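4. Primeira montagem e calibração de cor da Ollmont 25

Agora vem a parte boa! Se você já desembalou a impressora e deixou a bancada nivelada (capítulo 3), falta pouco para a primeira folha sair. Reserve uma tarde tranquila, com luz do dia se for possível, e siga a ordem dos passos.

4.1 Antes de ligar

Você vai precisar de:
- o jogo de tintas Unura, ainda lacrado
- 11 folhas do papel de teste que acompanha o equipamento
- um pano que não solte fiapos
- o cabo de dados

Cuidado: não retire o lacre dos cartuchos antes do passo 4. A tinta em contato com o ar começa a secar na saída e os primeiros testes ficam riscados.

4.2 Instalação dos cartuchos

1. Levante a tampa frontal até ouvir o clique da trava.
2. Puxe as duas fitas laranja do carro de impressão, sempre na horizontal. Elas resistem um pouco no começo, é normal.
3. Ligue a impressora e espere o carro parar no centro.
4. Agite cada cartucho de leve, cinco ou seis vezes, e só então retire o lacre.
5. Encaixe os cartuchos na ordem das etiquetas, da esquerda para a direita. O preto fosco vai por último.
6. Feche a tampa. O carregamento inicial leva 25 minutos e faz bastante barulho (parece uma cafeteira antiga).

Nota: durante o carregamento o nível mostrado no painel cai bastante. Essa tinta não se perdeu, ela está enchendo os tubos. Nas trocas seguintes a queda quase não aparece.

Cuidado: não desligue a impressora da tomada enquanto a luz azul estiver piscando. Se faltar energia, religue e deixe o ciclo recomeçar sozinho.

4.3 Carregando o papel

1. Abra a bandeja traseira e afaste as guias.
2. Solte as folhas com um movimento de leque, segurando pelas bordas.
3. Coloque uma única folha de teste, com o lado mais branco virado para você.
4. Encoste as guias sem apertar. Se a folha fizer barriga, afrouxe um pouquinho.
5. No painel, escolha Papel > Algodão fosco e confirme.

Papéis de algodão são lindos, mas soltam pó. Passe o pano seco na superfície de cada folha antes de carregar - leva segundos e evita aqueles pontinhos brancos no meio de um azul escuro.

4.4 Perfil de cor

1. Instale o programa Angate no computador e conecte o cabo.
2. Abra Perfis > Novo e selecione o modelo da impressora.
3. Imprima a carta de cores e deixe descansar por 2 horas, longe do sol.
4. Passe o leitor Mustonen sobre cada fileira, devagar e sem levantar a mão. Um bipe curto indica leitura aceita; dois bipes pedem que você repita a fileira.
5. Salve o perfil com o nome do papel.

Nota: se a mesma fileira for recusada três vezes, limpe a base do leitor e confira se a carta está bem plana sobre a mesa.

4.5 A primeira impressão de verdade 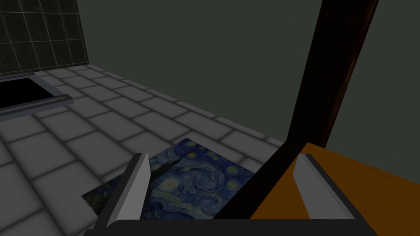

Escolher o arquivo de estreia é uma delícia, e vale pensar nele com carinho, porque uma boa imagem de teste mostra logo onde o perfil precisa de ajuste. Prefira alguma coisa com tons escuros, passagens suaves e um ou outro ponto bem claro. Pinturas conhecidas funcionam muito bem, já que quase todo mundo tem uma lembrança das cores: uma reprodução retangular da "Noite Estrelada" de Van Gogh, por exemplo, dá um ótimo exercício para comparar dois perfis lado a lado. Olhe primeiro de longe, depois bem de perto!

1. Abra o arquivo no Angate e ative a prova de cor.
2. Selecione o perfil que você acabou de salvar.
3. Imprima em tamanho pequeno, depois no tamanho final.
4. Espere secar até o dia seguinte antes de emoldurar.

Cuidado: não empilhe folhas recém-impressas. O preto fosco marca com facilidade e a mancha não sai.

4.6 Manutenção nos primeiros meses

Imprima pelo menos uma página colorida por semana. Ao chegar a 3,000 folhas, o painel pede a troca da almofada de absorção (ver capítulo 7). Refaça o perfil sempre que abrir um lote novo de papel, mesmo que a embalagem seja idêntica.

Texto revisto em 27 de dezembro de 2022.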